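Most gripper comparisons I read are run on cubes. Foam cubes, wooden cubes, cubes with a tag stuck on each face. Every gripper does well on cubes, so the numbers come out high and the buyer learns very little. I think small labs should stop doing this and test on ordinary household shapes, even cheap toy ones.

We compared 2 grippers this spring, the Illent and the Cesel, on the same table with the same controller. The Illent is the stronger one and costs more. On blocks there was nothing to choose between them.

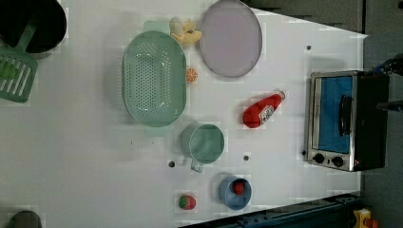 Object choice matters more than the size of the test set. A set can be small if the shapes disagree with each other. The mint-green colander has a flat tab at each end, and a grasp that works on a tab is no use on the ketchup bottle lying on its side. A strawberry inside a bowl is a different problem from a strawberry on the bare table, because the fingers have to clear the rim. The Illent lost most of its lead on picks like that one.

My second complaint is about cables. Spec sheets give payload and stroke and leave out what hangs off the wrist. In our runs, 3 stops out of every day were cable stops, and they were charged to the gripper in our first report. That was unfair to both products. Cable routing should be listed next to the results, with a picture.

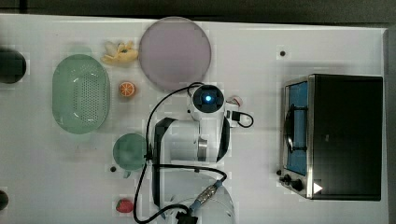
Overhead view with the arm reaching in from the near side. Note the cable loops to the left and right.

The third point is the camera. We tried the Renaud overhead and liked it for logging. I would not use it as the only view for grasping. A big white arm covers a lot of table, and whatever is under it is a guess until the arm moves away. People who publish results from a single top camera should say how often the target was hidden.
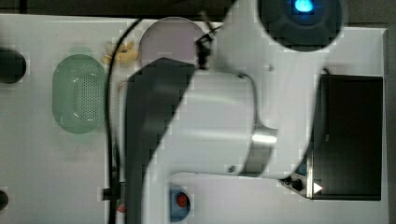

Arm across the middle of the table, covering part of the round plate or lid.

We ended up keeping the Cesel for the Clelum project. It is weaker, and I would still buy it again for this kind of work.

Contact | Copyright, all rights reserved | Back to top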